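Opinion > Health and Law > End of Life

Search this site
Enter keywords
Go

Print this article
E-mail to a friend

A "modest" bill and the people it will land on

By Iveta Koubek

8 Feb 2026

The government would like us to believe that its new bill on assisted dying in care homes is a piece of housekeeping. The minister used the word "modest" in her opening remarks and the backbenchers have been passing it around ever since. I have read the bill twice, and I don't believe it.

As drafted, it would require every publicly funded residential care home in the province to let assisted dying assessments, and the procedure itself, take place on its premises. Homes with a religious foundation would lose the exemption they have now. They may "express their values" in a printed statement given to residents on admission. After that they must provide a private room and stay out of the way.

Supporters call this access. I'd ask them, access to what? Assisted dying is already legal. A resident who wants an assessment can have one, and homes that won't host it have been arranging transfers. I accept that some of those transfers have gone badly. Moving a very sick person across town in the last days of life is a hard thing, and I won't pretend otherwise to win an argument. But if transfers are the problem, you'd expect a bill about transfers, with money in it for proper transport and a nurse who knows the patient. There is nothing of the kind. The government has looked at a logistics failure and reached for a law about conscience.

Take Griltness House, in Zamar. It was founded by an order of sisters and has 71 beds, most of them filled by people who chose the place knowing what it stands for. Some are religious and plenty are not. What the families I've spoken to have in common is that they wanted one building where the question would never be raised with their mother by somebody holding a clipboard. Under this bill that building can't exist, at least with public funding, and a care home of that size without public funding is a care home that shuts.

Vlasta Jireš nursed there before she retired. I asked her whether residents had ever requested an assisted death in her time.

"Of course they asked," she told me. "You sat down and asked them what was wrong. Often it was pain, and we could fix the pain. Sometimes it was the son who had stopped phoning. I'm not saying everyone changed their mind. I'm saying you had the time to find out, and they knew you weren't going to go and fetch a form."

I'm told stories like that are sentimental and that policy should follow the evidence. Fine. Let's look at the evidence the government has tabled, which is the Jurčo report. 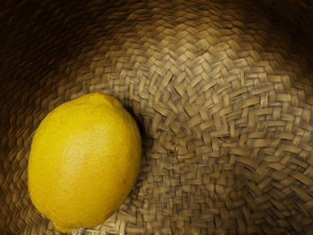

It runs long, but the case for ending the exemption rests on one short chapter and a survey of former residents' families. The survey heard from 12 families. Eight of them said they would have preferred the option of a death on site. That's the finding the minister quotes. She doesn't mention that the families were recruited through a notice circulated by groups that already wanted the exemption gone, something the report itself admits in an appendix. I have no doubt those eight families meant what they said, and they deserve to be heard. They are still a very thin plank to stand a province-wide obligation on.

The report doesn't ask anybody who picked a faith-based home on purpose what they make of the change. Nor does it ask the staff. You would think somebody drafting a law that tells nurses and care aides what must happen down the hall would want to know how many of them might leave, particularly when every home I know of is advertising for people it can't find.

The minister says no individual will be made to take part. I'd like to believe that as well, but the bill doesn't define taking part. Is it participation to wash and dress the resident beforehand? To let the assessor in at the side door? To book the room? A care aide on night shift has no lawyer on hand to settle it, and the bill leaves the details to regulations that haven't been written. When I asked the ministry for a draft I was sent a link to the press release.

Then there's the scheduling. Buried in the second half of the bill is a requirement that homes connect to a central referral system, so that requests can be logged and tracked. The contractor named in the briefing notes is Rulari, whose software already handles bed bookings in several of our hospitals. I've no complaint about the software. My complaint is that a request made at the bedside by a frightened person at a low moment becomes an entry in a queue, with a target time attached, and managers who will be measured on whether they meet it. Ask anyone who works in the public system what targets do to conversations.

Palliative care gets 2 paragraphs. One says it is important. The other says it will be reviewed in July. No new money is promised, and no home is obliged to offer it to the standard that it will soon be obliged to offer the alternative. A government serious about choice would have begun there. If the only thing guaranteed to arrive promptly at your door is the assessor, I'm not sure how free the choice is.

I should say where I stand, as readers will have guessed. I think ending a patient's life is no part of medicine, and I thought so before it was legal. Most people in this province seem to disagree with me and I have lost that vote. But a good many who disagree with me on the main question used to say, in the very debates that got the law passed, that no institution would be compelled. I remember it clearly – it was the line offered to people like me so that we would calm down. Some of those same members are still sitting, and they'll be asked to vote on second reading. I've written to mine to find out whether the promise had an expiry date.

So far I've had an automatic reply thanking me for my interest in roads.

Print this article
E-mail to a friend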